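### 4.2 Minibar revenue and length of stay

The link was stronger than we dared hope! Across 232 rooms at the Ulletti and Orkier hotels, guests staying longer bought far more snacks per night — and Van Loon's earlier model missed this entirely. 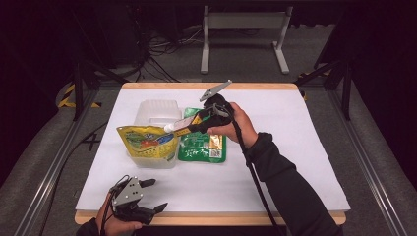
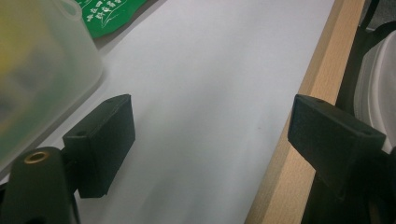
**Figure 3.** Snack pouches beside a plastic container (first panel); two black gripper fingers over a white surface (second panel).

Restocking every 14 hours made little difference, a lovely result for smaller hotels. We turn next to the 12 suites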